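Cell Rules at Brestgate — The Gallery

Hi and welcome! I look after the two-arm cells at our Brestgate shop, and I get asked a lot what our house rules look like in real life. So I'm putting them up here, next to the work itself. We started with 17 rules on a sheet by the door, and after a long September of arguing (mostly with myself) I got them down to a set people will read.

The ones I care about most: grippers open before anyone reaches in. One garment on the table at a time. Check every cable for slack before you home the arms — a snagged connector cost us 30 minutes once and I'm still grumpy. And please log your run! The Prerker log is up to 1,797 entries and I'd love to keep it tidy.

Click through, and write to me if your shop does it differently — I like comparing notes. 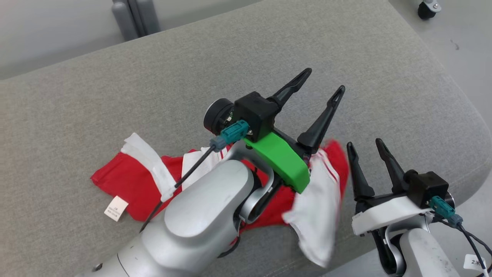
Both grippers open, one red and white garment on the gray cloth.

More from the Cunha cell soon, once I've sorted the folder.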